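Reducing Kitchen Waste at Runau: A Conversation With the Director of Dining Services

When the residence halls at Runau reopened on 7th February, the four kitchens that serve them began weighing everything they throw away. The director of dining services, who has held the post since the merger with the Guérin campus, met with this office to discuss the first results.

"We had estimates before, and the estimates were kind to us," the director said. In the opening week the kitchens discarded 1495 pounds of prepared food, most of it from the evening meal. Cooked rice and cut fruit led the list. 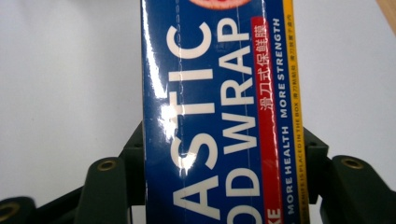

The response so far has been modest. Dinner is now cooked in smaller batches, and leftovers are dated and moved to the next day's lunch wherever the health code permits. "Our cooks were trained never to run out," the director said. "We are asking them to accept that one dish may be gone by eight o'clock -- and students have complained, which I understand."

Guérin Hall has cut its discards by about 30 percent. Verkent Hall, the largest of the four, has seen little change, and the director attributed this to its older ovens.

A full report is due in April. Students may send comments to the dining office in Room 53.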